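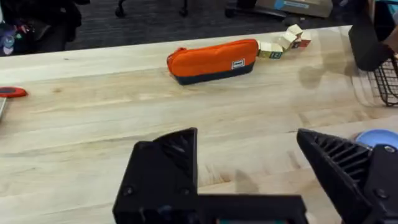 So does it get a tea break as well, and who has to do its share of the labelling when it's sulking? That was the first thing said to me in the sorting room on the Monday the Domar arm went live, and I've thought about it a good deal since, as it's a better question than most of the ones I'd asked the suppliers.

I promised a proper review once we'd lived with it for a while, and I'm sorry it has taken me so long. We are a small second-hand children's goods shop in Gurnport, with a counter at the front and a sorting room behind, and there are five of us altogether. Everything that comes in has to be picked over, put into the right basket, checked and priced. It's nice work for the first hour or so, when you're still finding things you remember from your own childhood, and then by three in the afternoon it is mostly reaching. Reach, lift, turn, put down, reach again. Two of us have bad shoulders and I am one of them, which I suppose I should declare!

The Domar is a single arm with a two-fingered gripper and a little camera up by the wrist, and we hire it from Merkarano for £397 a month, with servicing included and training charged separately (do ask about that before you sign, we didn't). It works at the same big wooden table we've always used. I had imagined we'd need special benches and a cage and goodness knows what, and we were spared all that after a long safety visit, although we do have a line of tape on the carpet now and everyone has learnt to stay the right side of it while the arm is moving.

What it does well is the dull middle part of the job. Soft things with a bit of body to them suit it beautifully -- pencil cases, small bags, stuffed animals -- and the ribbed insides of the fingers give a good hold without marking the fabric. Wooden blocks are fine so long as they have some space between them. When they've tumbled together in a heap it will dither, try from one side, go back, try from the other, and you find yourself wanting to lean over and help it. We've learnt to spread them out first, so there's a job that didn't exist before and now does.

On its best day so far it moved 122 items from the table into baskets, and I won't pretend any of us couldn't beat that. Speed was never really what I was after. It carries on at the same pace while one of us is serving, and in a shop this size somebody is always being called out to the front.

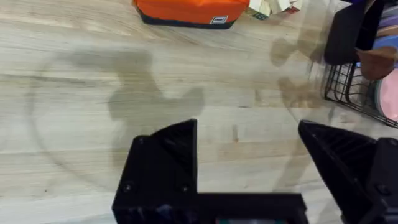 Clear plastic is where it lets us down. Bags, lids, packaging, anything you can see straight through, the Domar has a great deal of trouble with, and our fault log has more entries under that heading than any other. The people at Merkarano were very pleasant about it when I rang and suggested better lighting, so we moved a lamp, and it did help a little, though shiny patches on the table then became a nuisance of their own. For now we take the clear things out by hand at the start. If your stock mostly comes wrapped, I would wait.

Now for the part I really wanted to write about, the people. No hours have been cut, and I put that in writing to everyone before the thing was delivered, which I'd urge any other employer to do. I still misjudged the mood. I thought the worry would be over jobs, and some of it was, but the bigger grumble was about the talking. Sorting used to be done in pairs across the table and there was a lot of chat in it. With the arm running, one person minds it and the other goes off to do pricing, and the one left behind told me it felt like babysitting a very quiet nephew. We now run it 4 mornings a week and keep the afternoons for sorting together as we used to. The shoulders are better for it and so are the tempers.

Minding it is skilled work too, I've come to think. You get an eye for what it's going to fumble. I've put the minders' rate up a little from April, which ought to go into anybody's sums alongside the hire charge.

We did look at the Iyamu as well, a neater machine with a far friendlier screen, but the hire was beyond us and the gripper seemed rather dainty for what we handle. The Domar's menus are a muddle by comparison. The stop button, though, is large and red and just where your hand goes, and every one of us has used it without having to be shown twice.

I'd give it four stars, with the missing one for the plastic and the training bill. We've renewed until the end of the summer, and I'll add a note underneath once they've sent us the new fingertips they keep mentioning.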